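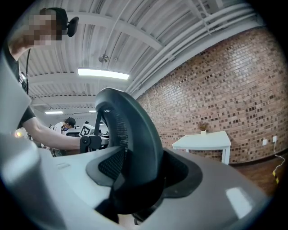
Photo: Clomness office furniture forum

Mesh back or padded back for long days?

kukwood_611
7 May 2020
I've been at the kitchen table since the office closed and my lower back has had enough. Budget is tight. The choice is a used mesh chair from a dealer in Kukwood or a new padded one, the Ziladura, for the same money. I sit eight or nine hours with short breaks. Which would you get?

tallandstiff
Mesh. I had padded chairs for years and the foam went flat on every one of them. My mesh back has been in use since a December sale and feels the same as when I bought it. It's also cooler in summer.

deskbound2
Disagree. The back hardly matters if the seat is bad. Plenty of mesh chairs have a hard front edge that digs into your legs. Sit in it for at least 20 minutes before you pay.

kukwood_611
The dealer isn't open to walk-ins right now. Delivery only, with a return fee.

deskbound2
Then I'd buy new, with a warranty. Used mesh can sag and you won't see it in a listing.

tallandstiff
You can ask for a photo against the light. Sagging shows up along the bottom of the frame. I wouldn't write off used chairs over that.

marinho_fan
I own a Marinho with a padded back and have no complaints, but I'm short. Check the seat height range first. My husband can't use it at all.

oldcarpet
Some 3,000 posts on here about chairs and it usually comes down to desk height. A kitchen table is too high for most people. Raise the seat, put a box under your feet, and try that for a week. Costs nothing.

kukwood_611
Tried the box tonight. Shoulders are better, back is the same. I'll ask the dealer for more photos and what the return fee is.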